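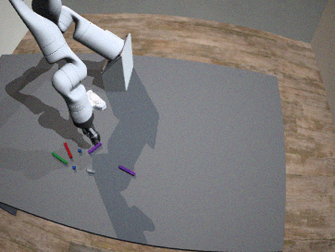

Figure 4.1. A pick-up task in simulation. The gripper is above one of the purple sticks, with the rest of the small pieces spread on the mat.

Chapter 4
What Will It Cost, and What Do You Need First?

I have a confession to make before we get into the numbers. The first robot arm I ever bought sat in its crate for most of a semester. I had the money for the arm, you see. I did not have the money for the table it needed to be bolted to, or the gripper that was supposed to go on the end of it, or the electrician who had to come out and put an outlet where an outlet should have been. I walked past that crate every morning with my coffee and I learned more about budgeting from it than I ever did from a class.

So this chapter is the one I wish somebody had handed me back then! We're going to plan a small work cell from a blank sheet of paper, and we're going to do it in the order that saves you money. The order matters a lot more than the catalog does.

Let's start with the job. Look again at Figure 4.1. Small sticks and small blocks, lying at different angles on a flat mat, and an arm that has to come down on one of them. It looks easy, and people price it like it's easy. But think about what you'd have to know before you could fill out a purchase order. How heavy is the heaviest piece? How thin is the thinnest? How far apart can the pieces lie before the arm can't reach them? What happens if two of them touch? (Write that last one on a sticky note. It comes back in Section 4.5 and it comes back with a bill attached.)

My friend Dindo Enriquez ran purchasing for a packing shop in Stamovville, and he had a rule that I've stolen for every course I've taught since. You don't get to open a catalog until you can describe the job to a stranger on the phone. If the stranger has to ask you more than a couple of questions, hang up and keep working on it. He was pretty strict about this, even with the owner.

Now for the part where simulation earns its keep. A simulated cell like the one in the figure lets you try out a reach, a table height or a gripper before you've paid for any of them. You can move the mat over, swap the arm for a longer one and see which pieces are still in range, all on a Saturday in your pajamas. I've talked myself out of at least one very expensive arm that way. What a simulation won't do is tell you what shipping costs, or how wide your doorway is, so please go measure your doorway.

Throughout the chapter we'll follow one budget, for a training shop called Stilora. They want a single arm that sorts small parts, and they have $2,407 left over for everything that isn't the arm. Here's the first draft their planner, Þórarinn Þorgeirsson, put together:

Gripper and adapter plate: $2,000
Mat and parts trays: $100
Cables and mounting hardware: $307
Total: $2,407

Looks tidy, doesn't it? It adds up to the penny, and that's exactly what worried me when he showed it to me. There's no line for spare fingertips, no line for training, and nothing at all set aside for the thing he hasn't thought of yet. When he went back and priced the fingertips and a day of setup help from Frandsen, the supplier, he came up with another $323 he didn't have. We'll spend Section 4.3 helping him find it, and I'll warn you now that we end up taking a hard look at that gripper.

We'll also meet Stoketti, a much bigger shop with the opposite problem. They had plenty of money in April and a rule that said it had to be spent by summer. You might think that's a nice problem to have. Wait until you see what they bought.

Before you read on

Pick a job you know well, at work or at home, where somebody picks up small things and puts them down somewhere else. Sorting screws counts. So does setting out silverware. Write it up in one paragraph, following Dindo's rule, and leave out any mention of a machine. Then read it over the phone to a friend and jot down every question they ask. Keep the page handy. You'll be adding prices to it as we go, starting with the table in Section 4.1.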